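Keep the Reading Room Open in the Evening
By Piyumi Haque

The Flultholm town library will close at 5 p.m. on every working day from January if the proposal now before the council is adopted. At present it closes at 9. The change has been presented as a modest adjustment to hours, one of several in a budget that contains far harder choices. This essay argues that it is a poor choice, that the savings have been overstated, and that the council should decline it.

The case for the reduction deserves a fair statement. The library operates on a fixed grant. Heating and staffing costs have risen in each of the last 3 years. The evening hours draw fewer visitors than the hours after lunch, and the children's section is nearly unused once the school buses have gone. A manager asked to find savings will look first at the hours when the building is least full. The council's budget paper does exactly this, and its authors have acted in good faith.

The difficulty lies in what the paper measures. Attendance is taken from the counter at the main door, which registers a person who comes in to return a book in the same way that it registers a person who stays until closing. By that measure the early afternoon is the busiest part of the day. Any member of staff who has worked both shifts will confirm that the afternoon is also the time of shortest visits. People pass through on their way to the market or the clinic. In the evening they sit down.

The library's own survey of last winter recorded 3,105 evening visits over the season. The budget paper cites this figure as evidence of weak demand. It does not cite the second table in the same survey, which deals with length of stay and shows that the typical evening visitor remained for well over an hour. Taken together, the two tables describe a room in steady use by people who need it for work that cannot be done standing up.

It is worth asking who these people are. Some are students, but a larger share than one might suppose are adults in employment. The packing plant at Ninness releases its day shift at 4 p.m., and the bus takes most of an hour to reach the center of town. A worker on that shift who is studying for a license, filling out an application for citizenship, or helping an elderly parent with a pension claim will reach the library door as it is being locked. The same is true of the home health aides, the shop assistants, and nearly everyone who is paid by the hour. The proposed timetable would leave the library open to these residents on Saturday mornings alone, when the public computers are already reserved well in advance.

Malsha Debnath, who has taught the evening literacy class for a number of years, put the matter plainly in her letter to the council. Her students, she wrote, "do not have a quiet table at home, and they do not have a second free hour in the day." The class has 29 enrolled. The budget paper suggests that it might be moved to the school annex. The annex has rooms, and no one doubts the school's willingness to lend them. It has no reference shelves, no public computers, and no librarian on duty, and it is closed during the school holidays. A class can survive such a move. Whether its members will continue to borrow books, ask for help with a form, or stay behind to practice is a separate question, and the paper does not address it.

There is also the matter of how the savings have been calculated. The paper assumes that closing the building at 5 will remove the full cost of the evening shift. This cannot be right. The boiler serves the council offices on the upper floor as well as the reading room, and the offices hold public meetings until late on many evenings. The heating will therefore run as before. The cleaning contract is priced by floor area. The insurance does not vary with the hour. What remains is the wage of two part-time assistants, together with a small sum for lighting. These are real savings, but they fall well short of the amount entered in the summary column, and members should ask for a corrected figure before they vote.

A further argument has been made by Councillor Rafsan Liyanage, who holds that the purpose of a library has changed and that residents now obtain at home most of what they once came to the building to find. This view is widely shared and should be answered with care. It is true that a household with a fast connection, a printer, and a spare room has less need of a public reading room than its grandparents had. It is equally true that many households in Flultholm have none of the three. Government forms have moved online, and so have job applications, school notices, and appointments at the clinic. The resident without a reliable connection has become more dependent on the library over this period, and an institution should not be reduced at the moment when its least fortunate users have come to need it most.

Nor is the point confined to hardship. A town requires some places where people may be indoors, in company, without making a purchase. Flultholm has few of them left. The station waiting room has been closed in the evening since the ticket office was withdrawn. The Jayawardena hall is available only for hire. The cafes are pleasant, and they are entitled to expect that a person occupying a table will order something. In the months of early darkness the library is the one public room in the center of town with its lights on. Its value in this respect is hard to enter in a column, and I would ask the council to give it some weight all the same.

It would be irresponsible to oppose a saving without offering an alternative. I put forward the following for consideration. First, the library might open at 11 a.m. in place of 9. The first two hours of the day are quiet by every measure, including the survey's own, and the toddlers' story session could move to the later start without loss. Second, the subscription to the Villano business directory, which was last renewed on a multiyear term, should be allowed to lapse. It is held in duplicate by the county library and can be consulted there on request. Third, the lower meeting room should be let in the evening at a fair rate to groups that can afford to pay, with the present free use kept for those that cannot. A building that is closed at 5 can earn nothing from its rooms after that hour, a loss that the paper has also left out of its reckoning.

Other towns have faced this decision, and their experience is instructive even where it is not exactly comparable. When hours are cut, use falls, and it falls by more than the hours removed would suggest. Residents who find the door locked on one visit are slow to try again. The lower attendance then appears in the next year's figures and is offered as grounds for a further cut. Sewwandi Weerasinghe, who served for a long period as head librarian here, warned of this pattern when the Sunday opening was withdrawn. The Sunday opening was to be restored after a single year. It has not been restored.

The council has received a petition bearing 400 names. Petitions are easily signed, and I do not claim that this one settles the question. I would observe only that it was gathered largely at the library itself, after 5 p.m., from the people whose visits the paper regards as marginal.

The vote should be deferred until the costs have been restated and the later opening has been examined properly. If the members then conclude that the evening shift must go, they will at least have reached that decision on accurate figures, and the residents affected will be able to see how it was made. The public gallery is open to all, and written comments may be left at the council desk or handed to the library staff until the end of the consultation.

Piyumi Haque is a former member of the Flultholm library board. The views expressed are her own. Replies intended for publication should be addressed to the opinion editor, Ashraful Haque, who is not related to the author.

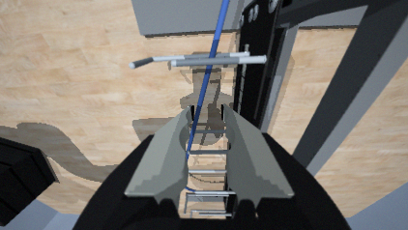
Computer rendering: a thin blue rod and a two-fingered gripper over a light wooden surface.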